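Inicio | Cuaderno | Builds | Inventario | Contacto
Última actualización: 10 de febrero de 2020

Cuaderno de taller, Sideo. Lector de figuras NFC para Gulley

Sigo con lo de ayer. El lector ya reconoce las figuras de la primera tanda, las de diciembre siguen fallando. Sospecho del buffer, lo dejé en 148 bytes y el volcado completo no cabe. Subirlo y repetir.

Build 887: arranca, menú ok, se cuelga al quitar la figura en plena carga de partida. Pasa siempre en el nivel del puerto, en los demás no. Mirar si Takine suelta el handle antes de tiempo.

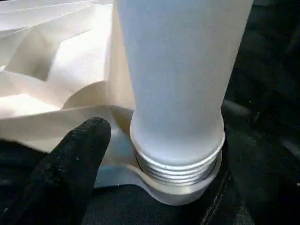

Pieza blanca mate, con la rosca metálica debajo.

Guardado: la figura escribe nivel y apodo, pero el traje desbloqueado se pierde. En el emulador no pasa, solo con el lector de verdad. Apuntado como bug 2 de la lista de Kokkonen, prioridad alta. El apodo con eñe sale con un cuadrado, ya lo vi en la build anterior y se me olvidó apuntralo.

Prueba larga con el script: casi 4,000 lecturas seguidas sin error, luego empieza a dar timeout. Reiniciar el lector lo arregla. ¿Temperatura? ¿El cable? Probar con el otro USB antes de tocar codigo. 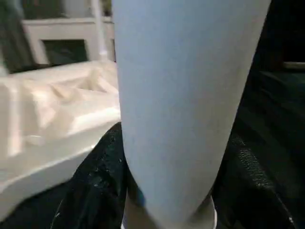 Si con el otro cable aguanta, cierro el tema y paso al sonido de confirmación, que ahora entra tarde y encima se pisa con la música del menú.

Pendiente:
- buffer y volver a pasar las de diciembre
- log de Takine en el nivel del puerto
- fuente con eñes
- preguntar en Kokkonen por el formato nuevo de guardado, el pdf que tenemos es viejo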